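Search this site
Search
Enter keywords

What the Old Mirror Knew: An Afternoon With Ayana Hailu

I got to the workshop early and soaked through, and Ayana Hailu took one look at my shoes and put the kettle on before she'd even told me her name. I liked her right away. She is a conservation scientist, she works with terahertz light (more on that in a minute, I promise it isn't painful), and for most of the past two years she has been looking under the plaster of a little hillside chapel called Brophy.

I'd read her paper on the train. I understood maybe half of it. When I confessed this, she laughed so hard she had to set her mug down.

"Half is great," she said. "My sister got to the second paragraph and asked if there were photos."

So let's start where she started me. The Brophy chapel has a north wall that was plastered over at least three times, and local people always said there was a painting beneath it. You can't just scrape and hope. What Hailu's team does is send very short pulses of terahertz radiation, which sits between microwaves and infrared, into the wall. Each time the pulse hits a boundary between one layer and the next, a little of it bounces back. Time the echoes and you get the depth of each layer.

"It's like knocking on a door and listening for how many rooms are behind it," she told me. Then she made a face. "Don't print that, my students will tease me." (Sorry, Ayana.)

The first scans were a mess. The wall was damp, and water soaks up terahertz light like a sponge, so the deeper echoes simply weren't there. They went home, waited for drier weather and came back in January with heaters, which sounds backwards until you know that cold winter air on that hillside is very dry once you warm it up a bit.

"I wore two hats," she said. "One over the other. There is a picture of me somewhere and I want it destroyed."

The scanner itself is called Vovumora, a name the group made up on a long drive and then couldn't get rid of. It rides on a rail and creeps along the wall, stopping at every point to take a reading. They scanned 242 panels in all, each one the size of a dinner tray, and each panel took 16 minutes. I did try to work out the total in my notebook and she watched me do it, very patiently, and then told me that the sums leave out all the times the generator quit.

And was there a painting?

"There was a lot of painting," she said, and this is where she really got going, pulling her chair around so I could see her laptop. The deepest painted layer sits 42 tenths of a millimeter down in places, and it shows a band of repeating loops with a row of figures above it. The faces don't come through. What does come through is where the painter pressed hard, because the plaster was still soft and the brush left grooves.

I asked if that bothered her, getting the grooves and missing the faces.

"It did for a month or so. Then I caught myself thinking of the painter as left-handed, from the way the strokes end, and I realized I knew something pretty personal about somebody who has been gone for centuries. I can't prove left-handed, by the way. I've got a colleague who disagrees with me every chance she gets."

She is careful like that. Twice she stopped to fix something she'd said, and once she made me read a sentence back. The date of the painting is still open, for instance. The best she'll give me is "older than the second plaster," and the second plaster hasn't been dated either.

We ended up talking about money, as everybody in this field does sooner or later. The scanning was paid for through the Prustarus program, which covers equipment but not people's time, so a good part of the data was processed on evenings and weekends. There are 470 gigabytes of it. The software they use, Juner, was written by two of her former students, and she says it crashes if you look at it wrong.
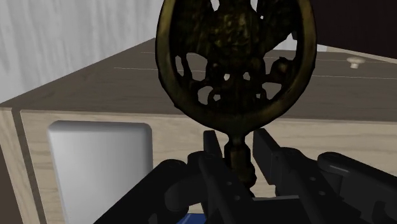 Brophy, 21 November 2025

After the second pot of tea I asked the question I'd been saving, which was the one about the headline. I had wondered about the mirror. It comes from a story she tells at school visits: a wall that sends back your light a little late is a kind of mirror, just a very slow one, and an old one at that. She told it to me too, with hand gestures, and I wanted to applaud.

Next up is the chapel's ceiling, if the roof gets fixed first. The rail won't work overhead, so someone has to design a new mount, and she would rather it weren't her.

"I'm fine with light," she said. "Bolts, I'm hopeless."

Will they ever take the plaster off? She shook her head before I'd finished asking. The layers on top have their own history, there are scratched initials in the newest one, and she has grown fond of them. Besides, she can see what she needs from the front.

I missed my train, of course. She lent me an umbrella and I still have it.

Comments (4)

hilltopreader
I grew up two valleys over and we were always told it was a painting of a flood. Do the figures look like they're in water? Would love to know!

M. in the back row
Nice piece, but a terahertz pulse also reflects off cracks and air gaps. How do they tell those from paint layers?

plasterdust
Please leave the initials alone. My grandfather's are probably up there.

Trudy
The two hats!! More interviews like this one please.

Related stories
Why museums are borrowing tools from the phone industry
Infrared cameras and the case of the missing signature
A beginner's guide to pulses, echoes and layers
Reading burned scrolls without opening them
Lasers in the bell tower: cleaning stone with light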